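Flotance Wireless In-Ear Monitor System
Equipment for hire: concerts, showcases and touring productions
Catalogue item 1133

The Flotance system gives singers and musicians a private mix on stage through a belt pack and a pair of earphones. It is offered to promoters, tour managers and community presenters using the main hall at Midtbø, and may also be hired for use at other venues within the region. Most vocal groups with choreography now ask for in-ear monitoring in their technical rider. Hirers are advised to check the rider before booking floor wedges as well.

What is supplied
Rack unit with transmitters, mounted in a wheeled case
Belt packs, each labelled to match its transmitter channel
Paddle antenna, stand and cable
Universal earphones with new foam tips
Fresh batteries for soundcheck and performance
Printed channel sheet for the monitor engineer

Moulded earphones are not supplied. Artists who own a moulded pair may connect them to the belt pack, which has a standard 3.5 mm socket.
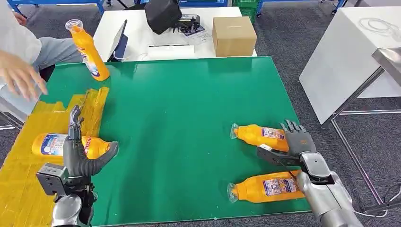

Belt packs are issued at the side-stage monitor position and must be returned to the same position at the end of each set. Artists sign for a pack by channel number, and packs should not be exchanged between performers, even within the same group. The table used for issuing packs is to be kept free of food and drink. A plastic bottle on its side, like the orange one on the yellow strip beside the green mat, can roll into open equipment, and liquid damage is charged to the hirer at replacement cost. Water for performers may be kept at the drum riser or in the wings, provided that the caps are closed.

Coverage and range
The antenna is normally placed at stage left, with a clear line of sight to the performance area. In this position the system covers the full stage, both wings and the forestage. If a production includes a runway or a second stage among the audience, a second antenna position will be needed, and this should be requested at the time of booking. Coverage is less reliable in the loading dock and the dressing room corridor – artists should not rely on their mix until they have reached the wings.

Frequencies are allocated by our staff. Visiting productions that bring their own wireless microphones, intercom or guitar systems must send a full list of frequencies before load-in. Equipment that has not been listed may be refused permission to operate during the performance.
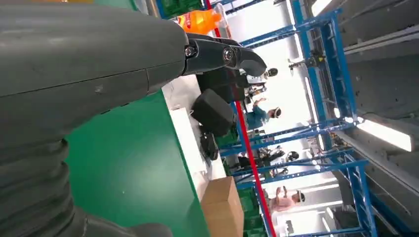

Sound and Stage Services | Midtbø Concert Hall

Hire charges
Single performance, including soundcheck: $252
Weekly rate for seasons and tours: $790

Charges include delivery to the stage and collection after the performance. They do not include the services of a monitor engineer. If the visiting production has no engineer of its own, one can be provided at the hall's usual labour rate. Schools, amateur choirs and registered community groups may apply for a reduced rate in writing.

Bookings are confirmed once a signed hire agreement has been received. The system is in heavy demand during the November festival season, and early enquiry is recommended for that month. Cancellations made after the technical meeting are charged in full.

Hearing safety
Each belt pack has a limiter, which must remain switched on. Performers should begin with the volume turned down and raise it slowly while the engineer is sending signal. Wearing one earphone only is discouraged – the usual result is a higher level in the covered ear. Foam tips are for personal use and are discarded after each hire.

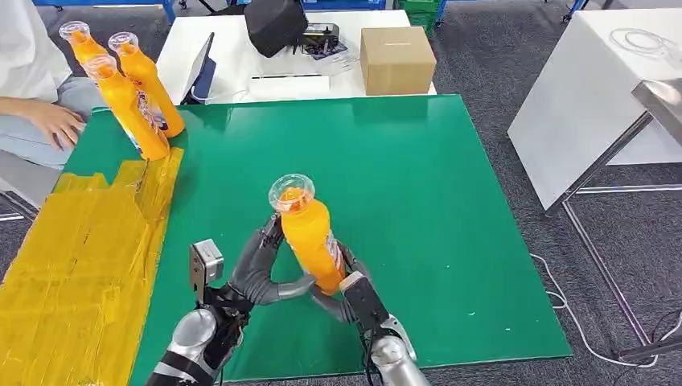 Any performer who notices ringing or discomfort should remove the earphones and inform the monitor engineer before continuing.

Compatible equipment
The rack accepts balanced outputs from the hall's Gasitz monitor console and from most touring desks. A Urum stage box can be added where the desk is positioned away from the stage. Two spare belt packs may be included on request at no further charge, subject to availability.

Contacts
Bookings and hire agreements: Wenche Wikström
Frequency lists and technical questions: Woo-jin Choo
Reduced rate applications: Gunnel Sjöberg

Enquiries may be left at the stage door office during business hours. Please quote the catalogue item number and the name of the production.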